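**Robot lab open day – what should I look at, and what can I ask?**

Posted by **Leanne Nuttall**

Our town library got a small group of us onto the list for the open day at Ornovia in May and I am very excited! I run the after-school science club in Hulme, so I'm going along partly for myself and partly to see if it's worth bringing the kids next time. We've been told we get 20 minutes at the arm demonstration and then we're moved on to the next room.

I've never stood near a working robot arm. I've watched plenty of clips, but I don't know what I should be paying attention to when it's right there in front of me. Is it okay to ask questions while they're working, or do you wait until the end? And is it the kind of thing a ten-year-old would enjoy, or is it mostly adults nodding at a screen? My budget is 484 dollars for the whole term, so a bus trip has to earn its place.

Any tips from people who have been to one of these would be great.

---

**Graham Whitlock**

Wear flat shoes. Parking is terrible, get there early. They had decent coffee when I went but that was at Piltex, a different place, so can't promise. The big welding robots are better to watch if you ask me.

---

**Musyoka Sang**

You're going to have a wonderful time. I went to the last one with my brother-in-law and I'm still talking about it at dinner, much to my family's regret.

First, your practical question: yes, ask while they're working! The person at the desk was happy to talk, and I got much better answers when I could point at the thing I meant. I'd hold off only if they're obviously in the middle of typing something in. Stay behind the line on the floor and keep bags off the desk.

Now, what to look at. Everyone stares at the gripper, and I did too for the first few minutes. But try these as well:

- **The tape on the table.** It looks like decoration and it's the most useful thing in the room. The grid divides the table into squares, so people can say where an object should go and put it back in the same square for another try. I went home and taped up my workbench.
- **The elbow.** Pick one joint and watch only that one through a whole move. Then do the same with the wrist. You start to see how much folding and turning goes into moving the gripper a hand's width to the left. My brother-in-law spotted this before I did and has not let me forget it.
- **The teach pendants.** Those are the tablet-style controllers with the red stop buttons. Ask what's on the screen. Ask what the stop button does, too – kids will want to know, and so did I.
- **The objects.** They're ordinary household things, and I loved that. Ask why each one was picked. I asked about clear bottles and got a long, very good answer about how hard it is for a camera to make sense of something you can see through.

As for ten-year-olds, I think they'd be glued to it, as long as somebody warns them it's slow. A lot of the time the arm is still while a person thinks. I enjoyed that part (you get to see people working a problem out), but a child who is expecting a movie robot may need a job to do. Give them a sheet of squared paper and let them draw the table as a map, marking which square each object is in. When you get back to the club they can write instructions for each other using the squares. No cost at all except the paper, so your bus money is safe.

One more question that's worth asking: how many times do they repeat one task? The answer I got was 3,000 for a single pick and place, and my jaw dropped.

I've put in 2 pictures so you know what sort of table you'll be looking at.
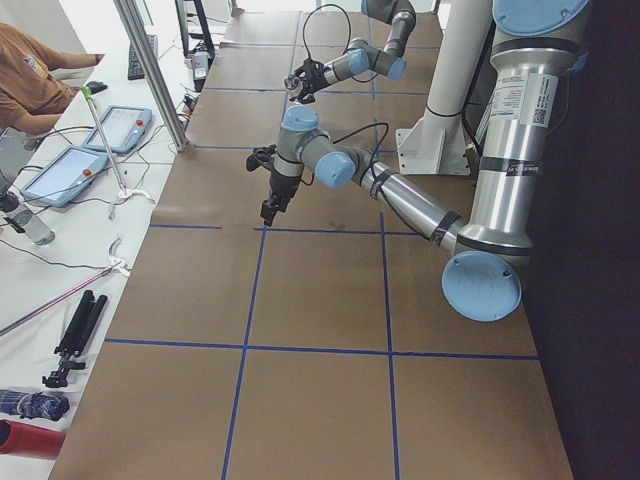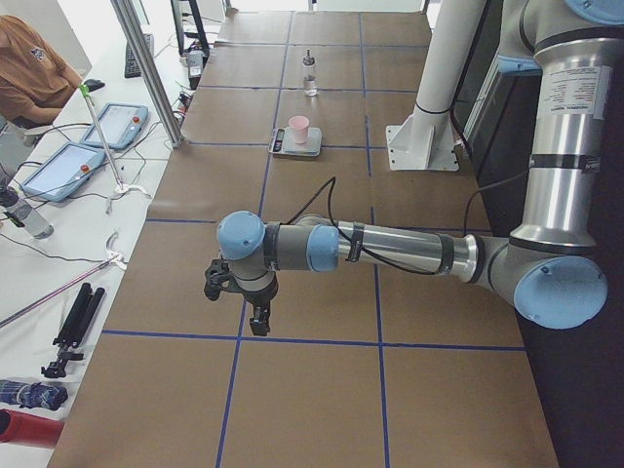

*Taped grid and open grippers in both; the kitchen scale with the pink cup on it is in the second.*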